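I have a rule about buying skincare after nine at night, and the rule is that I don't. It was a good rule. It lasted most of the spring and it died on a Friday in July, in bed, with my phone three inches from my face, when I put a Drorura cleansing balm in my cart and then kept going.

Some background for anyone new. I've been writing this blog long enough to have recommended things I would now cross the street to avoid. There was the year of the apricot scrub. There was the winter I put three acids on at once and went to a wedding looking like a glazed ham. So when I say I've been sensible lately, please understand it's a low bar. Sensible, for me, means one cleanser, one moisturizer, one sunscreen and a single treatment that I'm allowed to change when the tube is finished. No backups. No "it was on sale." I even stopped opening the emails.

Then a reader left a comment asking what I thought of cleansing balms, and I realized I had no opinion whatsoever. I'd gone straight from wipes (I know) to micellar water to a gel cleanser, and skipped the whole balm era like a kid who missed the week they taught fractions. I told her I'd look into it. Looking into it cost me 119 dollars.

In my defense, the balm itself was only part of that. Drorura sells it alone or in a set with a cream and a little cloth, and the set had free shipping, and the balm alone didn't. You can do the math on that one. I did the math and got it wrong. Then the site asked if I'd like to add a lip mask from their sister brand, Zuvum, and apparently I would.

The box came the next week. Let me go through it in the order I got annoyed.

**The balm**

I like the balm. I wanted to be above it, and I'm not. It's firm in the jar, closer to cold butter than to anything you'd call a balm, and you have to dig at it a bit. Once it's in your hands it melts down to an oil fast, and it takes off everything. I tested it against my waterproof mascara, the Karent one that I've complained about on here because it survives showers, crying and at least one night's sleep. It was gone in one pass. I did the second pass anyway out of suspicion and the cloth came away clean.

The smell is the sticking point. The website says "fig and white tea." My nose says the candle aisle, but the good end of the candle aisle. If you hate scent on your face, stop here and save yourself some money. I don't mind it at night, and I wouldn't want it in the morning, when I'm still deciding whether I like anybody.

It does leave a film if you rinse with water that's too cool. The first two nights I went to bed feeling like a laminated menu. Warmer water fixed it. So did following with my regular gel cleanser, which makes this a double cleanse, which makes me a person who double cleanses. I used to make fun of those people. I'm sorry to all of you. Your skin looks great.

**The cream**

The cream is fine. I've been trying to find something else to say about it for several days. It's white, it's in a heavy jar that makes you feel rich when you pick it up, and it does what my drugstore cream does at four times the price. I was dry by mid-afternoon with both of them. It pills under my sunscreen if I don't wait long enough, and I never wait long enough, because I have a job.

I also object to the jar on principle. Dipping your fingers in a pot every night is fine when you're careful, and I'm not careful. They do include a tiny spatula. I lost it on day two.

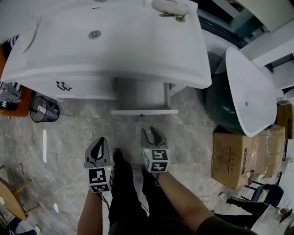
What I'd love is for one of these companies to sell the cream in a plain tube with a flip cap and knock off a few dollars. I've said this about every jar I've ever reviewed, and I plan to keep saying it. A tube gets used to the end. A jar gets used until there's a ring of product stuck under the rim that I pretend I'm going to go back for.

**The cloth**

It's a cloth. It's soft, a bit thicker than a muslin, and it came folded in tissue paper with a sticker on it like it was jewelry. I've washed it with the towels on hot, against the instructions, and it's held its shape. I'd buy a pack of them if they sold a pack, but they sell them one at a time, for a price I refuse to type out.

**The lip mask**

Oh, the lip mask.

I'd never had a lip mask. I've had lip balm, like a normal person, usually eleven of them in various coat pockets. Zuvum's version is a thick pink gel in a squat pot (another jar!) and you're supposed to leave it on overnight. What happens is that you leave it on for ten minutes, then you turn over, and then your pillowcase has very moisturized lips.

I gave it 6 nights. On the seventh my hair was stuck to my mouth at four in the morning and I went back to the plain stuff. I will say that the nights it stayed put, my lips were lovely the next day. If you sleep on your back like a vampire, you might be the exact customer for this.

**So was it worth it**

The balm, yes. I'd pay for it again by itself, shipping and all, and I'd be irritated about the shipping the whole time. A little goes a long way and the jar has barely gone down. The rest of the set I could have lived without, and next time I'd like to be reminded of that before I press the button.

If you want something cheaper, I did try the Zakaria balm a couple of years back at a friend's house and remember it being softer and less fussy, with hardly any scent. I didn't count that as a real test, as I was using it to get glitter off. It did get the glitter off. I might pick one up when this jar runs out and do a proper side by side, if anyone wants that. Tell me if you want that.

A few things people have already asked me over on the other post, so I don't have to answer them twice:

- **Did it break me out?** I got one spot on my chin, in the week I always get one spot on my chin. I'm not blaming the balm for that.
- **Is it okay around the eyes?** For me, yes. It blurs my vision for a minute if I rub too hard, so I don't go wandering near the stairs.
- **Does it work on lash glue?** No idea. I tried false lashes once and one of them ended up in my soup.
- **Was any of this gifted?** I wish. See above, under 119 dollars.

I also want to say something about the "clinical results" leaflet that came in the box, mostly because I read the whole thing on the bus and would like that time to have counted for something. It's four pages. There's a lot of people agreeing that their skin "felt more comfortable." Mine felt comfortable too! It also felt comfortable last month, when I was using the cheap stuff. I don't really know how you'd measure comfort, and I'd be curious to know what those people were putting on their faces before. Sandpaper, maybe. Or my old apricot scrub.

One more complaint and then I'll let you go. The set arrived in a box, in a bigger box, with enough shredded paper between them to bed down a family of hamsters. I've been finding little curls of it ever since. There was one in my shoe on the way to work. For a brand that talks this much about being kind to the planet, they could ease up on the confetti.

The after-nine rule is back in force as of tonight. I've deleted my card details from the site, so if I want to buy something now I have to get out of bed and find my purse, and I know myself well enough to think that'll hold for a while. It's cold out there in the hallway.

Next post is sunscreen, the ones that claim not to leave a white cast. I've got three lined up and one of them has already lied to me.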